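特拉努姆的双尾鲤

双尾鲤,特拉努姆(Trarnum)市徽上的鱼,也是当地最出名的传说。一身两尾,头朝左,背上三道波纹。旧称“桥下客”,老人现在还这么叫。不要和下游格拉托莫(Graltomo)的银鲤混了,那是另一条鱼,另一个故事,两地为此吵过不少年。

名称

“双尾鲤”这个叫法较晚出。早期教区簿册里只写“大鱼”或“那条鱼”,没提尾巴。两条尾巴什么时候长出来的,说法不一。一说是刻印的匠人把水草刻成了第二条尾,后人照着描,描着描着就成了规矩。另一说是河在城南分两岔,尾巴即河。后一种说法导游爱讲,文献依据很薄。

传说梗概

版本很多,这里只记通行的。

大旱,河见底,磨坊停了。磨坊主的女儿在桥墩下的泥坑里找到一条鲤鱼,用围裙兜着送到上游的泉眼。鱼开口说话,答应还她一条河。当夜下雨,水涨到桥面。鱼回来时尾巴分成两条,一条扫左岸,一条扫右岸,水就归了槽。女儿后来怎样,各本不同:有的嫁了船夫,有的跟鱼走了,有的根本没再提她。

山区异文里没有磨坊,鱼是被牧羊人救的,讨的报酬是盐。这一支流传在南迪萨德(Nandisard)一带,结尾比较凶,牧羊人食言,羊群全部落水。研究者一般认为山区本更旧,城里本是后来修圆了的。不过也有反对意见,见下。

市徽

鱼进入市徽的经过比较清楚。原先的徽是一座城门,没有鱼。后来桥梁重修,完工时铸了一批纪念铜牌,共125枚,正面是桥,背面是鱼。铜牌发给出资的人家,很受欢迎,议事会遂把鱼挪到徽上,城门缩小放到顶部。再往后城门也去掉了,只剩鱼。

现行图样:蓝底,银鱼,两尾分开不相交。尾巴相交的是旧版,在老井盖和部分门牌上还能见着。鱼眼原为红色,现在改白。改色的理由市政文件里没写。

鱼也出现在公交车侧面、图书馆借书证、消防队臂章,还有本地啤酒的瓶盖。足球队的吉祥物也是它,不过只做了一条尾巴,球迷有意见。

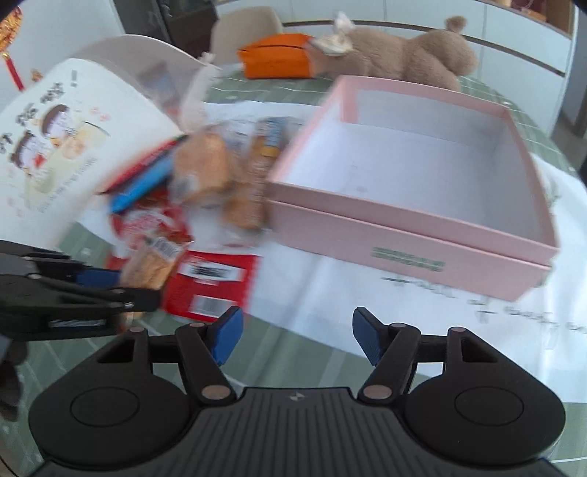

莱昂纳多·多纳蒂(Leonardo Donati)对“山区本更旧”不以为然,认为盐这个细节恰恰暴露了年代,南迪萨德的盐路开得晚,故事里要是真有古层,讨的应该是粮食;他还觉得大家太在意尾巴,早期听众关心的多半是水什么时候来,鱼长什么样倒在其次。这一看法在2022年1月2日的地方史通讯上刊出后有人回应,主要争的是盐路的年代,至今没有定论。

桥上的石鱼

老桥两端各有一条石鱼,俗称“上鱼”和“下鱼”。上鱼是原件,下鱼为复制,原来那条冬天被浮冰撞掉,没捞上来。石鱼每条重800公斤,当地石灰岩,表面风化严重,鳞片基本磨平。摸鱼头求雨的习惯一直有,现在多半是学生考试前去摸,跟雨没什么关系了。

下鱼的嘴是张着的,上鱼闭着。传说闭嘴那条守秘密,张嘴那条报水情。实际上是复制时参照的图不对,用了格拉托莫喷泉的图。格拉托莫人很喜欢讲这件事。

塞奇威克手稿

塞奇威克(Sedgwick)手稿是已知最长的文字本,600行,韵文,首尾残缺。因收藏宅邸得名,与作者无关,作者不详。纸张两种,字迹至少两手。前半写旱灾,写得很细,磨坊各部件都点了名;后半潦草,鱼说话的一段缺了50行,从上下文看应是许诺的内容。后来的各种补本都是补这一段,补得最多的一种让鱼预言了大桥,显然是桥修好以后写的。

手稿有影印本,错页两处,引用时须注意核对原件。

节庆

放鱼节在四月,河水上涨之后择日举行,日子不固定。孩子们拿纸鱼从桥上放下去,下游拉网收回。早年放活鱼,后来停了,怕外来鱼种进河。纸鱼必须两条尾巴,一左一右染不同颜色,颜色随意。晚上有磨坊女儿的游行,围裙里兜的是面包,沿路分掉。

格拉托莫同期有银鲤市集,以吃为主。两边的日子经常撞,近年协商错开,错开得不太成功。

相关俗语

“等鱼开口”,指干等。
“两条尾巴都想要”,贪心,也说人脚踏两只船。
“欠鱼一围裙”,欠了人情还没还。这句只在城南听的到,年轻人用得少。

争议

传说究竟是本地自生还是从外面传进来的,没有共识。会说话的鱼各地都有,还愿、涨水的情节也常见,真正少见的只有分尾治水这一节。有学者试图把它和古代河神祭祀联系起来,证据是河滩出土的一块鱼形铅片。铅片一条尾巴。

另外,桥名与鱼的关系也待考。桥的旧名常被解作“鲤鱼桥”,但同一个词根在方言里也作“浅滩”讲,两解都通。

参见:老桥(特拉努姆);格拉托莫银鲤;南迪萨德盐路;塞奇威克手稿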